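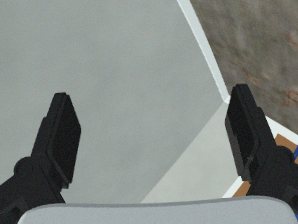
Notas para la charla – Halyna Bilyk
5/26/21

Empezar sin presentación larga. Dar las gracias a Hnat Stasiv por la sala y entrar en materia.

Tema: qué aprendimos al ordenar el archivo parroquial de Wumholm. Lo que cuento vale para cualquier fondo pequeño con poco presupuesto.

Punto de partida. El fondo llegó en 191 cajas, sin inventario. Había libros de bautismos, cuentas de la cofradía, correspondencia y muchos papeles sueltos. La única guía era un cuaderno de la familia Nechyporuk, con una numeración que se interrumpe a mitad de una serie. Leer en voz alta la primera entrada del cuaderno. Pausa.

Primera decisión: no reordenar nada hasta terminar el recuento. Costó mantenerla. A las pocas semanas ya queríamos juntar las cuentas por años. Quien las guardó las había agrupado por molino, y ese orden explica quién pagaba a quién. Si lo hubiéramos deshecho, no habríamos entendido los recibos de Prustgate.

Segunda decisión: describir por legajo y dejar la pieza suelta para después. Salieron 1.263 legajos. Con seis personas a media jornada, el trabajo duró hasta agosto. Una descripción breve de todo el fondo sirve más al investigador que una muy detallada de una décima parte. (Aquí suele haber una pregunta. Contestar que las cartas sí van pieza a pieza – son 382 – por los nombres propios.)

Nombres. Es el apartado más pesado, no alargarlo. Un mismo apellido aparece escrito de cuatro maneras en un solo libro. Registramos la forma del documento y añadimos una forma normalizada en otro campo. Nunca se corrige la primera. Caso de la viuda del molinero: tres entradas que parecían tres mujeres y eran la misma.

Conservación. Decir lo básico: carpetas sin ácido, fuera clips y gomas, lápiz blando para la signatura. La humedad del local se mide cada semana y se apunta en papel. Lo que estaba pegado no lo separamos nosotros, se envió al taller de Zirkora.

Errores nuestros:
– Empezamos a numerar las cajas antes de saber cuántas había.
– Dos personas usaron abreviaturas distintas para «sin fecha». Hubo que revisar todo marzo.
– No anotamos de qué estante venía cada caja en la primera tanda. Eso ya no se recupera.

Si queda tiempo, contar lo de la carta plegada dentro del libro de difuntos. Si no, pasar a las preguntas.

Repartir la hoja con el modelo de ficha al final, porque si se entrega antes la gente se pone a leerla.

Contacto: Halyna Bilyk, archivo de Wumholm | © Todos los derechos reservados | Volver arriba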